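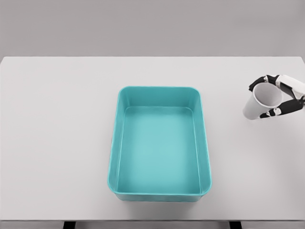 *Teal tub on a light gray tabletop (rendered).*

# tv-chatter

Hi! This is my little collection of fan posts about one TV drama, *Rasholm*, gathered over its whole first season while I was (very happily) glued to it. It's 3044 posts in one CSV, plus a smaller file of episode notes I typed up myself on the couch.

I started it in February, when the channel began pushing the show hard and my feed filled up with countdowns, cast selfies and people shouting about the theme song. I wanted to know when fans talk the most: before an episode, during it, or the morning after. So I started saving things, and then I couldn't stop!

## What's in here

- `posts.csv` – the posts, one per row
- `episodes.csv` – my notes for all 10 episodes
- `tags.txt` – the tags I used, with short definitions
- `clean.py` – the script that turns my messy export into `posts.csv`

Columns in `posts.csv`:

| column | what it holds |
|---|---|
| `id` | a number I made up, not the platform's |
| `episode` | 1 to 10, or 0 for pre-season hype |
| `slot` | `before`, `during` or `after` |
| `text` | the post with handles and links taken out |
| `tag` | one of 8 tags |
| `lang` | `en`, `hu` or `mixed` |

## How I tagged things

I read every post and gave it a single tag. The tags are `hype`, `plot`, `cast`, `music`, `complaint`, `joke`, `spoiler` and `other`. Plenty of posts could take two (a complaint about the music, say, and there were a LOT of those after episode 4), and in that case I went with whatever came first in the post. It's a crude rule but I stuck to it.

`during` means the post went up between 9 pm and 10 pm on the night an episode aired. Episode 7 started late because of a football match that ran into extra time, so I shifted its window by hand. That's noted in `episodes.csv`.

"Szűcs" turns up all over the place. It's the family name of the newspaper owners in the show, and fans spell it every way you can think of. I left their spellings alone, so if you're searching, try `szucs` and `szücs` too.

## Stuff to watch out for

- I only follow fan accounts, so the mood is sunnier than what the general public thought.
- The first 2000 rows were tagged before I added `spoiler`. I went back over them, but I was tired and I'm sure I missed a few.
- The Tredico fan club ran a posting contest during episode 6. You'll see the same sentence over and over. I kept those in.
- Sarcasm. Good luck.

## Running the script

```
python clean.py raw_export.csv posts.csv
```

It needs pandas and nothing else. The raw export isn't in the repo, as it still has people's handles in it.

## Using it

Go ahead and use it for class projects, blog posts, charts, whatever you like. If you publish something, please call it the Saler fan post set (that's my handle on the forum) and link back here. If you spot your own post and want it gone, open an issue with the `id` and I'll remove the row.

## To do

- second pass on `spoiler`
- fix the curly quotes in episode 2
- finish my notes on the finale, which currently just say "WHAT"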